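In Praise of the Second Cup
Reading time: 2 minutes

In the office where I worked until December, there was a rule for the kitchen: one cup for each person. The rule came from the management of Voken, and it was printed on a paper above the sink. I want to explain why I think this small rule was a mistake.
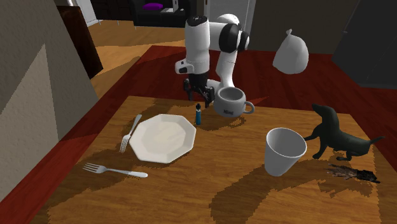
When I came to this country I had a room in Stasiv Street and 2 cups. One was for me. The other I bought on the same day, from the same shelf, although I knew no person in the city who could drink from it. My mother would have done the same. In her house the question was never whether a guest will come, only when, and a guest must not wait while you wash something.

For several weeks the second cup stayed clean. Then the neighbor from upstairs came to ask about the heating, and I could say the sentence I had practiced: "Would you like some tea?" She stayed 45 minutes. We did not speak much about the heating.

I tell this story to people who are proud of owning little. I respect them. I also gave away many things when I moved, and I did not miss the waffle iron. But the advice I read in magazines counts only the person who lives in the house. One fork, one bowl, one chair by the window. It is a very tidy life and it has no place in it for somebody who rings the bell.

At Voken the reason for the rule was the dirty dishes. I accept that the sink was often terrible. Still, after the rule, something changed in the kitchen. Before, a visitor from Dremetti or from the building across the yard was given coffee without a thought. Afterward we looked at each other, and one of us went to the machine in the hall for a paper cup. The visitor noticed, of course. A paper cup says that you will be leaving soon.

Some colleagues told me I make too much of it. A cup costs almost nothing, they said, and a person can bring two from home. This is true, but I was the only one who did it, and I was asked in a friendly way to take the extra one back.

I do not believe that a shelf full of cups makes people kind. My aunt had a glass cabinet with a service for twelve, and she did not let anyone touch it, including my uncle. What I ask for is modest. Keep one more than you need, and keep it where you can reach it. It does not have to match. Mine has a brown line inside that I cannot remove with anything, and guests get the better one.

If you are responsible for an office kitchen, you can solve the dirty sink in other ways. At my new work, in the Turkano building, we wash by turns and the list hangs on the refrigerator. Sometimes a person forgets his turn. Then there are dirty cups until the next morning, and we live with it.

January 2020

Comments (3)

teapot_north
We had the same rule and it lasted until the first client meeting. I still have "my" cup in a drawer.

Hallway Reader
Nice essay but you have not seen our sink. One cup each, name on the bottom, and I would vote for it again.

lemonpeel
My grandmother set an extra place at the table every Sunday. I had forgotten this until today. Thank you.

Contact | Copyright 2020, all rights reserved | Back to top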